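Storing dry goods and snacks through a damp winter

Last revised 9 Dec 2024

Most loss of crispness in stored snacks comes from moisture in the air and has little to do with age. A sealed packet is safe in almost any cupboard. An opened one begins to take up moisture at once, and the rate depends on the humidity of the room, the size of the opening and how much air is left in the bag.

Where to keep them

Choose an inside wall. Cupboards on outside walls run colder, and cold surfaces collect condensation when the kitchen warms up. Avoid the shelf over the kettle and the unit next to the dishwasher. A cheap humidity meter is worth having - ours is a Dronitz, and it showed 51 per cent in the hall cupboard on a day when the shelf by the cooker was well above that. The snacks were moved to the hall.

Sorting

Empty the whole store on to a table before putting anything back. Work on a dry, clean surface and sort by date, not by type. Opened packets go in one group, sealed packets in another. Anything with a split seam counts as opened.
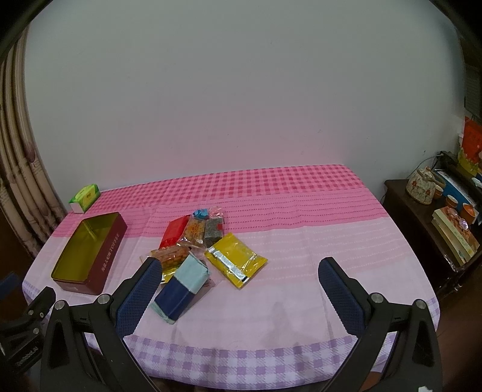

Fold an opened bag from the top in flat turns of 2 cm, pressing the air out ahead of each fold, and clip across the full width. A clip at the middle only leaves both corners open. Bulldog clips grip better than sprung plastic ones, which lose tension after a year or so. Rubber bands are adequate for small bags but perish in a warm cupboard.

Do not decant crisps into a large jar unless they will fill it. The air above the contents holds moisture, and fresh air enters each time the lid comes off.

Tins

A tin with a close-fitting lid is still the best general container. It keeps out light and mice, and it stacks. Check the lid by closing it on a strip of paper and pulling: if the paper slides out freely at any point, the rim is bent. Ease it back with the handle of a wooden spoon, a little at a time, working from both sides of the dent.

Wash tins by hand in warm water without soaking. Dry at once with a cloth, then leave open overnight. Rust starts in the seam at the base, where water sits unseen. For tins that smell of old biscuits, leave a spoonful of bicarbonate of soda in a saucer inside for 11 hours or overnight.
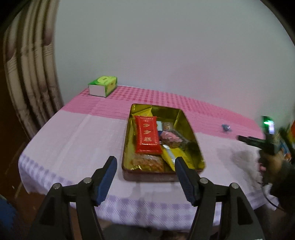 Keep strong flavours apart. Spiced snacks will scent plain biscuits within days, even through a folded bag, and mint will scent everything. Soft cakes should never share a tin with crisp biscuits, as the moisture passes from one to the other until both are spoiled.

Drying sachets

Silica gel sachets (we use Salen, the refillable sort) can be dried in a low oven and used again, if the maker's instructions allow it. Place them under a sheet of baking paper, away from direct contact with food. Replace or re-dry them in February, when the store has been through the wettest months.

Labels

Write the date of opening on masking tape and stick it to the clip. Tape on the bag itself tends to lift at the folds.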